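## Getting cloudy clear plastic to shine again

I have a soft spot for clear plastic. Jugs, lamp shades, the curvy display stand I hauled home from the Plornbridge swap meet – if light goes through it, I'll probably buy it! The trouble is that it shows every smear and fingerprint, so it needs a bit of care.

First up, keep the dry cloth away from it. Dust is gritty and you'll rub fine scratches straight in (ask me how I know). Rinse the piece under lukewarm water, then wash it with 2 drops of dish soap and your bare hands. I use Koltside because it's what's under my sink, but any mild one is fine. Skip the glass cleaner, as the ammonia can turn some plastics cloudy.

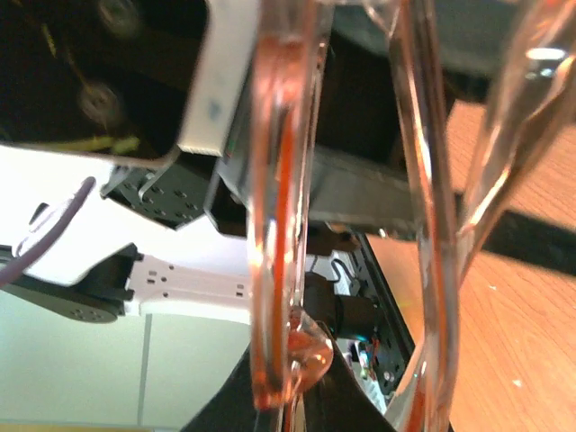 Curved bits and rims are where the grime likes to hide, so go along those with a soft old toothbrush and hardly any pressure. Rinse again and pat dry with a clean microfibre.

Still seeing light scratches? Put a dab of plastic polish on a damp cloth and work in small circles for 8 minutes, then buff. Anything you can catch with a fingernail needs wet sanding first, and I wouldn't go coarser than 1000 grit. Try it somewhere out of sight before you do the front, and keep the colour of your cloth pale so you can tell when it's getting dirty.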